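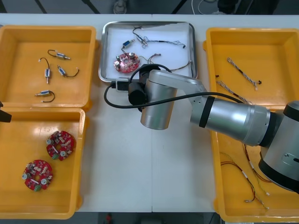 Figure 2. Table layout for the gripper comparison: solenoids, ring boards and wire harnesses in yellow trays, metal tray at top center.

4.2 Gripper trials

Both grippers were run on the same silver arm with the same controller settings. Parts as in Fig. 2. The Prarninen gripper went first, then the Clavance, swap done by G. Damasceno on Thursday. Closing force left at the factory value for both.

Solenoids were easy for either one. Ring boards less so; the Clavance fingers tended to land on the capacitors and the grasp was aborted. Harnesses were worst. Thin twisted wire, connectors catching on the tray rim, and the depth image often lost the wire alltogether. We logged 2000 attempts per gripper, a timeout of 20 s each. Drops and timeouts are counted seperately in the next table. Runs with a bad camera calibration removed before scoring (J. Lacerda).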